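# What ends up on the bed

*By Capucine Ferrand* 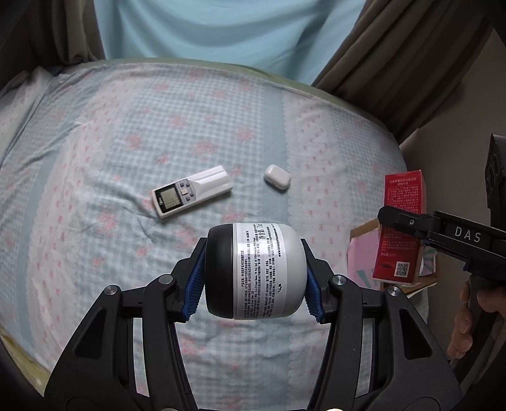

*A cosmetic jar held in a gripper above the patterned sheet, and the air-conditioner remote lying on the sheet.*

Bontu Birhane sorts her bedroom on the bed. She has tried the floor and she has tried the kitchen table, and she went back to the bed both times.

"The floor is bad for my knees, and things on the kitchen table stay there," she said. "If it's on the bed, I have to deal with it before I can sleep."

Birhane rents the upper floor of a house on Romadov Street, with a bedroom, a small kitchen and a landing wide enough for a bookcase. She works early shifts in the billing office at Stutness and does her tidying in the afternoon, while there is still light from the window. We talked there on Friday, November 3, 2023, for a little over an hour.

Her system is simple. Everything from the nightstand, the dresser top and the windowsill goes onto the sheet. She then picks up one item at a time and decides where it lives. She doesn't put an item down again until she has decided.

"That's the only rule I have," she said. "If I put it back down, I'll pick it up three more times."

Jars take the longest. Birhane buys creams from several places, including a shop that imports from China, and she reads the labels before she keeps or throws out anything. The white jar with the black lid has small print in Chinese and in Latin letters, with a web address as well. She reads some Chinese, slowly, from two years of evening classes.

"I know the characters for net content, 净含量, because they're on everything," she said. "After that I need a dictionary. The print is tiny, and I have to turn the jar as I go. I get halfway through a line and lose my place."

She used to keep a jar until it was empty, however long that took. In August she went through the dresser and found creams she could not remember buying. Now she writes the month she opened each one on a piece of masking tape and sticks it to the bottom. Anything without tape gets a piece that day, or goes in the trash.

I asked if she decants her creams into matching containers, as many people who write about storage suggest.

"No. I did it once, with a set of pots from Prurer, and then I had six pots of white cream and no idea which was for feet," she said. "Leave it in the jar it came in. The label is the useful part."

The Prurer pots now hold buttons, safety pins and spare earring backs.

The air-conditioner remote is a different sort of problem. It has no fixed place, and it is the item she loses most often. It has been found in the laundry, in a coat pocket and inside a pillowcase.

"In summer I use it every night, so it's in the bed with me," she said. "Then the weather turns and I don't touch it for months. That's when it goes missing. The first hot day, I'm pulling the mattress away from the wall."

Her landlord wanted $60 for a replacement the last time, and she found the old one the same evening. Since then she has tried a hook-and-loop strip on the wall, but the glue took some paint with it. She is now thinking about the nightstand drawer, with the batteries out for the winter and kept in a small bag next to it.

"Batteries can leak," she said. "I had that with a flashlight. I'd like to not have it with something that belongs to the landlord."

The drawer already has things in it, so it has to be sorted first. She listed the contents from memory: a phone charger, a paperback, hand cream, receipts and a tape measure from Poulain Hardware that she believes is broken. She plans to test the tape measure before she decides.

Birhane does not do the whole room in one go. She gives it an hour, and whatever is still on the sheet at the end goes into a shoebox. The shoebox comes out first the next time.

"People say you should finish," she said. "I have to be up at five. I'd sooner do an hour and have dinner."

Does the shoebox ever get empty?

"It did once, in the spring," she said. "I put shoes in it."

She expects to finish the dresser before the end of the month. The bookcase on the landing will wait until after the holidays.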